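I signed up to be a teacher this fall, and my student turned out to be a gripper. I've been going over to Bimik a few afternoons since September, usually from 3 until it starts getting dark, and I keep being asked at dinner what I do there, so I thought I'd finally write it all down in one go.

The short answer is that I do small household chores while holding the gripper in my hand. You squeeze, the fingers close, you move whatever you've got hold of, you let go. The camera on the tool keeps a record of what it saw and how my hand moved, and later all of it goes into training a robot arm with the same kind of fingers. There's no code on my side at all (thank goodness!). My part is to do the thing slowly and the same way each time, and then do it again with everything shifted a little.

That sounds easy, and for the first ten minutes it is. Then you notice how many little habits you have. I like to come in fast and slow down at the last second, the way I reach for a coffee cup, and the arm doesn't do well with that at all. I also fidget. I'd line up for a grasp, change my mind, back out, and go in from the other side, and every one of those wobbles got learned right along with the good parts. My first batch was 100 tries and we ended up keeping so few that I went home and sulked with a bowl of soup.

Since then I've slowed way down. I breathe out before I close the fingers, which I'm sure does nothing, but I'm attached to it now. I pause before letting go. And when I drop something I leave it in the recording and pick it up again, which I was told is useful, since the arm is going to drop things too and had better know what comes next.

The whole set was at 2,602 when I last looked, between all of us, and I'm a little proud of my share. Lately I've been working around a lamp and a small plant, and I've grown fond of both.
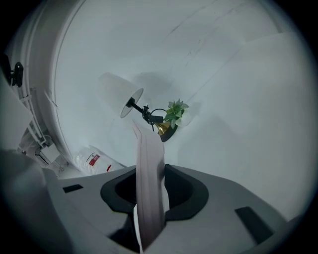
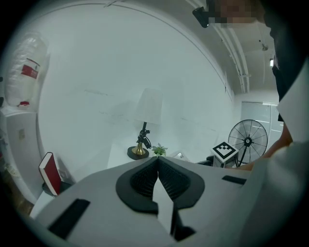
Sebastián Retamal wrote back after reading a draft of this and said I was being too hard on the fidgeting. In his view a set where every try is perfectly smooth makes for a stubborn arm, one that gets lost the moment it's an inch off, and he would take five slightly messy demonstrations over one beautiful one. He did agree about the coffee cup reach, though. I'm back there tomorrow at 3, and I've promised to bring the good cookies.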